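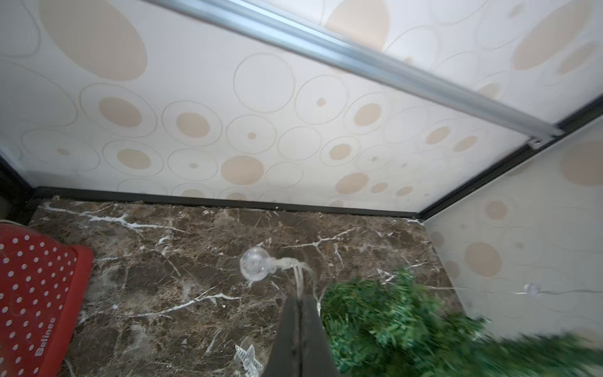 Brown marble with white and cream veins

Have you ever wondered why a new king or queen gets a crown put on? It is a very old custom - in the land of Vurdale it goes back more than 800 years! The crown is lowered slowly, everyone cheers, and then (my favourite bit) there is cake.

Comments

Elsie Rowbotham: My class loved this, especially the cake. Is the crown heavy?

Wouter Peeters: Very, I should think! We are making paper ones on Saturday.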